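Ticket status: closed, reopened, closed
Product: Pellton 700 pond pump with UV clarifier
Site: Matubbar depot, display pond
Subject: Water still green

Customer at the Kindemstead store reports the goldfish pond is the colour of pea soup. New lamp fitted in June. Pump running. Fish present in theory.

Support reply: Please confirm the lamp is lit and the foam has been rinsed in pond water, not tap water.

Customer: Lamp glowing nicely through the sight window. Foam rinsed under the garden hose every Thursday, very thoroughly.

Support reply: Thorough hosing with chlorinated water will kill the bacteria you paid for. Please stop. Also check flow at the return. Water that trickles past the lamp gets treated. Water that goes around it through the bypass is only out for a stroll.

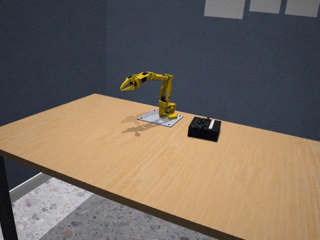
Yellow arm on table, black box to its right.

Customer: Bypass was fully open. The instructions were in the Calcombe box, which went out with the recycling. Bypass now closed, return flow down to a dribble.

Support reply: Dribble suggests the intake cage is blocked. Unplug the pump before lifting it.

Customer: Cage held 2 handfuls of blanket weed and a garden glove. Flow restored. Glove not ours.

Update: Visibility now 50 cm at the deep end. Fish confirmed. Ticket closed.

Reopened: Customer asks if the fish can be made less visible, as there is now a heron.

Support reply: Netting is a separate department. Closed.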